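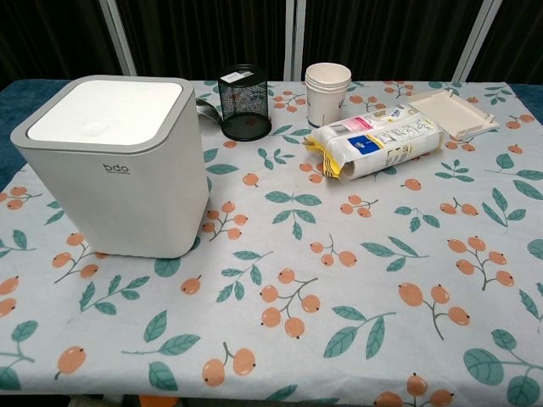 Eduardo Castillo reckons a desk bin gets used four times as much as one on the floor, and he would like the Flallham Community Hub to put that in writing. His remark, made at the front table last week, was one of several the hub received after it asked members what should stay on the sign-in table and what should go.

The hub published its answer on 8 Apr 2024. The printed cloth with the orange berries stays. So do the paper cups, the mesh pen holder and the square bin with the white lid. Packets and rolls of supplies will be moved to the cupboard under the window once a shelf has been cleared for them.

The table stands just inside the Talavera Street entrance and is the first thing most people reach when they come in. It is used for signing in, for filling out room booking forms and, on busy mornings, for water and tea. Over the past year it has also become the place where people leave whatever they happen to be carrying.

Miroslava Hrytsenko, the hub's coordinator, said the complaints were mostly small ones. People could not find a flat spot to write on, or they picked up a form and found a ring from a cup on it.

"We had a woman filling out a hall booking on her knee," she said. "There was a perfectly good table in front of her."

The hub received 80 written responses over two weeks in April last year, when the question was first raised, but the matter was put aside while the roof above the back hall was being repaired. A second call this year drew fewer replies, most of them longer.

Opinion was split on the bin. Several members said a bin belonged on the floor, particularly on a table where drinks are served. Others said the floor bin by the door was regularly knocked over by prams and walkers, and that visitors with sore backs or hips found it hard to reach. One asked for a bin at each end of the table, which Hrytsenko said would leave very little table.

The bin will stay on the left for now. It will be emptied at noon and again at closing, and food scraps are to go in the green bin in the kitchen. A notice to that effect has been printed and will go up beside the sign-in book.

The cloth drew more comment than expected. It does not reach all the way to both sides of the tabletop, and dark teal fabric shows past it on the left and right. Some members asked for a wider one. Others wrote that they liked the colours together and saw no reason to spend money on it. Hrytsenko said the hub had priced a wipe-clean cover from Stellby, a homewares shop on the main road, and decided against it.

"It's a nice cloth and it washes," she said. "If somebody wants to sew a border on it, they are welcome to take it home."

Paper cups were the other sore point. A group that meets in the upstairs room has asked the hub to switch to mugs, and offered to supply the first boxful. The hub's kitchen has one small sink and no dishwasher, and the rule at present is that each group washes what it uses. Hrytsenko said mugs would be tried upstairs first, where there is a second sink, and that the front table would keep its cups until the results were in.

The neighbouring hall at Tarkstead made the change two years ago. Members there now bring their own mugs and hang them on a rack, although the hall still keeps paper cups for visitors and for funerals.

Pens were mentioned in 3 of this year's replies, all of which made the same point: there are pens in the holder, and they do not all work. The hub will go through them at the start of each month. Castillo, who sent in one of those replies, has offered to do the first round himself and to bring a box of new ones.

He also suggested a second, smaller table for drinks, placed along the wall by the noticeboard. That idea has been held over. The wall is beside the route to the accessible washroom, and the hub wants to measure the space with the doors open before it agrees to anything.

Other changes are already in place. Room booking forms now sit in a tray on the counter, with a clipboard for anyone who would sooner sit down to write. Lost property, which used to gather at the back of the table, goes to the office and will be kept there until the end of the month. Umbrellas are the exception — they go in the stand at the door, and may be borrowed.

Groups that set up the front table for their own events are asked to put it back as they found it and to return spare supplies to the cupboard. The cupboard is kept locked outside opening hours. Group leaders can get the code from the office, or by leaving a message at extension 1636.

Comments on the mugs trial can be left at the office or dropped in the suggestion box near the stairs. Groups using the upstairs room will be sent the washing-up roster before the trial begins.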